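Anitha Gowda, la maestra que volvió a Drusis

2019-10-04

Nació en la casa de sus abuelos, la última de 3 hermanas, en un pueblo que entonces ni salía en los mapas. Drusis. Una calle, una acequia, la tienda de los Gowda en la esquina. Su padre vendía arroz, queroseno, cuadernos. De los cuadernos se acuerda bien: olían a jabón, porque los guardaban en el mismo estante.

Aprendió a leer con los albaranes de la tienda. A la escuela fue tarde y a pie, por el camino del río, que en julio se cortaba con las lluvias. Entonces tocaba quedarse en casa de una tía, en Gakum, semanas enteras. Allí conoció a Ilango Venkataraman, hijo del cartero, que le prestaba libros y se los reclamaba con notas muy serias dobladas dentro de la tapa. Todavía guarda una.

Estudió magisterio en Prillier. Ciudad grande, fría, cuarto compartido. No le gustó nada. Trabajaba por las tardes en una panadería y escribía a su madre los domingos por la noche, cartas cortas, casi todas sobre comida. Terminó la carrera y pidió plaza en Drusis, que no quería nadie.

La escuela eran dos aulas y un patio de tierra. Estuvo 27 años. Pasaron por sus clases unos 400 niños, hijos de antiguos alumnos los últimos, y ella los nombra todavia por el apellido de la madre. Costumbre suya. Con Ilango se casó ya mayor, sin fiesta, un martes no, un día de mercado, eso seguro, porque no encontraron donde dejar el carro.

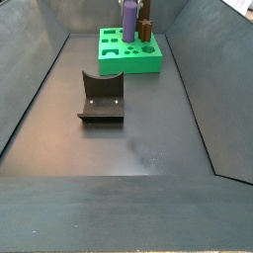 ¿Por qué dejó la plaza de Prillier que le ofrecieron después?

Su madre había enfermado y Anitha prefirió quedarse cerca, en la casa de la tienda, donde la cuidó hasta el final.

La madre murió a los 99. La tienda cerró poco despues y el local sigue ahí, con el mostrador y las pesas. Anitha vive encima. Se levanta temprano, riega, lee el periódico de ayer porque el de hoy llega a mediodía. Ilango reparte su tiempo entre el huerto y una historia de las familias del valle, escrita a mano, va por la letra M. Ella se la corrige en lápiz rojo.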